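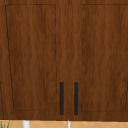
2026-06-24 — by the Useck Wrestling desk

Cataloging old wrestling tapes takes a weekend if you don't overthink it. Start with the labels, even the bad ones. Write down promotion, town, month. A Predley show from February goes under Predley, not under whoever was champ. Then storage — a two-door wood cabinet with recessed panels does fine, left door for TV tapings, right door for house shows. Keep it that way.

Numbering next. Start at 100, go up from there. Pencil first, pen later. My Grirkville run was 14 tapes and I numbered it twice becuase I skipped this.

Watch the first 2 minutes of each tape. Check the ring announcer, check the card. Wrong match? Fix the list right then.

Spreadsheet last. Columns: number, town, main event, condition. Roughly 500 rows is where mine started to drag, so split by promotion before that. Ejigu Wrestling gets it's own sheet.

Contact: Useck Wrestling desk | © Useck | Back to top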